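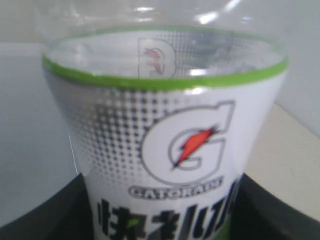
Gatorade bottle, with the green band above the label.

How to Measure Your Sweat Rate at Home
By Natália Sequeira

Runners ask each other how much to drink and get answers that vary by a quart. One person carries nothing on a warm morning and is fine. Another finishes the same route with salt on the cap and a headache for the rest of the day. You can find out a lot about where you fall with a bathroom scale, a kitchen scale and one ordinary run.

The method is old and simple. Most of the weight you lose during a run is water. Weigh yourself before, weigh yourself after, add back what you drank, and the difference is close to what you sweated out. It is a field estimate and good enough for planning a long run.

What you need

A digital bathroom scale that reads in tenths of a pound. Dial scales are too coarse for this.
A kitchen scale that reads in ounces or grams. Mine is an old Doter with a cracked lid on the battery compartment, and it still works.
A bottle with a cap that closes tightly.
A dry towel.
A pencil and something to write on. I keep a sheet taped inside the closet door next to the scale.

Picking the run

Choose a run of close to an hour at a pace you can hold without strain. Shorter runs give small weight changes, and a small error on the scale then becomes a big error in the result. On much longer ones the fuel you burn starts to show up in the numbers too.

Start and finish at home if you can. I use the Plendisell loop, which leaves from the end of my street and comes back the same way. If you drive to a trail, take the scale along in the car and put it on a flat piece of pavement. Scales read differently on carpet, grass and gravel.

Skip the test if you are sick, or if you drank alcohol the night before. Eat and drink as you normally would in the hours leading up to it.

Before you go

1. Fill the bottle, close it, and weigh it on the kitchen scale. Write the number down. There is no need to weigh the bottle empty, as you only want the change.

2. Use the bathroom.

3. Undress, step on the scale, and write down the weight. Step off, let the display clear, and step on again. If the two readings don't match, do it a third time and use the one that came up twice.

4. Get dressed and leave soon after. Don't drink anything between the weigh-in and the door unless it comes from the weighed bottle.

5. Write down the temperature and whether it is humid, windy or overcast. A test with no weather next to it is hard to use later.

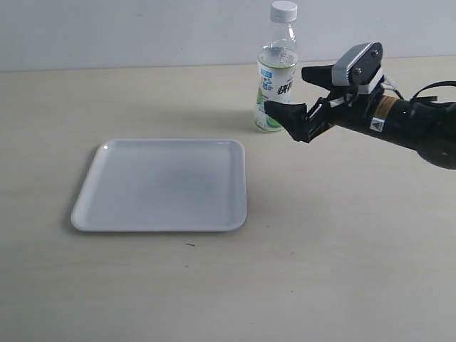
During the run

Drink when you want to, and only from the bottle you weighed. Don't pour any over your head or rinse your mouth and spit. If you do it out of habit, make a note and treat the result as a rough one. The same goes for spills.

Don't eat during the test. If you have to take a gel, keep the wrapper and add the net weight printed on it to your fluid total.

Try not to stop for the bathroom. If you can't avoid it, the number will come out too high, and it is easier to repeat the test another day than to guess at a correction.

Time the whole thing from when you start moving to when you stop. Leave the watch running at crossings. You keep sweating while you wait for the light.

After the run

1. Go straight to the scale. Don't drink, shower or sit down to stretch first.

2. Undress and towel off thoroughly, including your hair. Sweat still on your skin has left your body but the scale will count it. Wet hair alone can shift the reading.

3. Weigh yourself the same way as before, with the scale on the same patch of floor.

4. Weigh the bottle again with the cap on.

5. Write everything down, then have something to drink.

The arithmetic

Subtract your weight after from your weight before. Multiply the pounds by 16 to get ounces. Add the ounces you drank, which you get from the change in the bottle's weight. An ounce of water by weight and a fluid ounce are so close that you can treat them as the same thing. Sports drinks are a little heavier than water, but the gap is too small to matter here.

My November test went like this. I ran for 59 minutes and came home 2 pounds lighter, or 32 ounces. The bottle was 5 ounces lighter. That makes 37 ounces lost, and with one minute missing from the hour I left it there.

If your run was longer or shorter than an hour, divide the total ounces by the minutes you ran, then multiply by 60. The result is your sweat rate in ounces per hour for that weather and that effort. 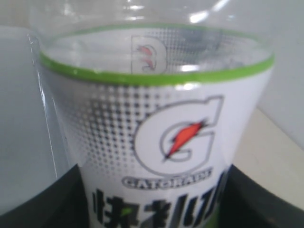

Using the number

A sweat rate is not a drinking target. You don't have to replace everything as you go, and most people can't do it comfortably. A runner who loses 37 ounces an hour and tries to take in 37 ounces an hour will probably have a stomach full of liquid before the halfway point.

Look instead at what you lost overall. Many coaches use a loss of 2 percent of body weight as the point to start paying attention. Work out what that is for you in pounds. Then look at your planned distance and see if you would get there. On a cool one-hour run, plenty of people won't, and they can leave the bottle at home. On a long run in July they might pass it before they turn around.

Then adjust in small steps. If you have been finishing long runs well down in weight and feeling poor, carry a bit more next time and weigh yourself again. Let thirst have a say in it.

If your weight after a run is higher than before, you drank more than you lost. Cut back the next time. Drinking far too much over several hours is dangerous, and more so if you are slow and the day is cool. Anyone with heart, kidney or blood pressure trouble should talk to a doctor before changing how much they drink.

Repeating the test

One test tells you about one day. Do it again in the heat, again in the cold, and once at race effort. My rate on the climb up to Ramalho in summer is far above what I get on the flat in fall, and I would have underpacked badly if I had gone by the fall figure.

Keep the tests on one sheet with columns for date, route, minutes, temperature, weight before, weight after, bottle before, bottle after, and ounces per hour. Leave a wide column at the end for notes such as "forgot towel" or "new jacket."

Common problems

The second weight makes no sense. Check that the scale is on a hard floor and hasn't been moved. Low batteries also cause jumps.

The result is very high. You may have used the bathroom partway, or weighed in dressed and out undressed.

The result changes a lot between similar days. Compare your pace and clothing. An extra layer makes more difference than people expect.

You run with a hydration pack. Weigh the full bladder in a bowl on the kitchen scale, and weigh it in the same bowl when you get back. Henrique Neves wrote in from Bolcombe to say he hangs his from a luggage scale, and that works too if yours reads finely enough.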